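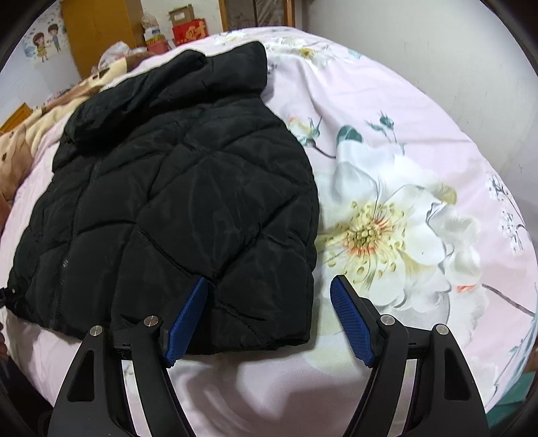
Black quilted jacket on the bed, hood at the top

Soup for night watches — how do you stop the rice turning to glue?

Cooking for a small crew on a coaster, so I make one big pot in the evening and the lads help themselves through the night. Chicken and rice soup, nothing fancy, plenty of ginger. At seven it's lovely. By 2 in the morning you could hang wallpaper with it! I've tried less rice and I've tried the Pledska long grain from the stores list instead of the cheap short stuff, and it still swells up and drinks all the stock. The pot sits on the hot plate at its lowest setting with the lid on. I can't be up cooking twice, I start breakfast at five. Any ideas?

3 answers

Answer from galleyrat94
Cook the rice on its own and keep it out of the pot. I did this for years on the supply boats. Rice gets cooled quickly on a tray, goes in the fridge in a tub, and whoever comes off watch puts a couple of spoonfuls in a bowl and ladles the soup over. The soup has to be properly hot, mind — if your hot plate only keeps it lukewarm, turn it up, and that goes for the chicken as well. Write it on a bit of card and tape it to the fridge or they'll eat the rice cold and moan at you. I also hold back a jug of stock for topping up. Spring onions and fried garlic in separate pots on the side, lids on if there's any sea running.

Answer from Tilly_below_deck
Barley! Never goes gluey on me, just gets a bit fatter. We get the Hellwig one, takes ages to cook but you can leave it be. Not the same soup I know.

Answer from old_ladle
What's wrong with thick? Ours was always thick, stays in the bowl when she rolls. Bit of hot water from the kettle and stir it.

Comment from the asker
Tried the separate rice last night and the tub came back empty, so thank you galleyrat. Will have a go with barley when we next get stores. The kettle trick I already do, old_ladle, it just goes to thin glue — might need more ginger.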